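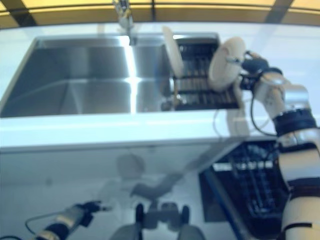

I've been trying to learn to sing again, and today was a bad day for it. I don't mean bad as in sad, more that I got out of bed croaking like a gate and it never really cleared up, and rehearsal is at seven whether my throat likes it or not. We're doing the big Sinaga piece in May, the one with the long slow middle section where the altos hold one note for what feels like a whole winter. I hummed that note over breakfast. I hummed it on the phone while I was on hold with the dentist. I hummed it at the kitchen sink too, big rectangular stainless thing that it is, and it gives back a lovely bit of echo if you lean right over it. A white plate in the black rack, me hooting into the drain. I had the note for a good long while and then a truck went by and I lost it completely.

Feb 10, 2024, and I've been in this choir for 2 years now, which sounds like plenty until you stand next to the women who have been in it for 34. They don't even look at the music! They turn the page at the right moment just to be polite. I'm still the one with pencil all over everything, arrows and little eyeglasses drawn over the bars where I'm supposed to watch the conductor, and one place on page 57 where I wrote BREATHE so hard it went through to the other side.

The drive over to Domach was all fog. I had the practice tracks on and I sang the whole way, windows up, and I swear I sounded great in the car. I always do. Then you get into that hall with the high ceiling and the radiators banging and it's like somebody swapped your voice for a cheaper one. We did warm-ups for ages (the lip buzzing one, which I hate, it makes my nose itch) and then went straight into the slow section with no mercy at all. We went flat. The whole row of us, sliding down together so smoothly that I didn't notice until the piano came back in and it was like stepping off a curb in the dark.

So we did it again. And again. The fourth time, or maybe the fifth, it held — I could feel it buzzing in my teeth, and the tenors came in on top and I got goosebumps right up the back of my neck. I nearly forgot to stop when everybody else did. That's the part I can't explain to people at work when they ask why I give up my evenings for this.

Bad news at the break, though. The hall in Dridumville that we had for the concert has a problem with the roof and they might not get it fixed in time. There's talk of moving to the Hera, which is pretty but tiny, and I heard we've already promised around 301 seats. I don't see how. People will be sitting on each other. I said we could do it twice in one night and got a look from the whole soprano section, so I went and ate a cookie.

My black folder is falling apart, by the way. The spine has split and I've taped it, and the tape is shiny under the lights. I need to get a new one before May. I also need black shoes that don't squeak, because mine do, on every single step up onto the risers, and I'm in the back row so there are a lot of steps.

Home late, tea with too much honey, throat a little better than this morning. I tried the note one more time in the bathroom with the fan off and it was right where I left it. Then the neighbor's dog started up, so I quit and came to bed to write this.

12 comments · 5 shares

This site uses cookies to remember your settings. By continuing to browse you agree to our use of cookies. Accept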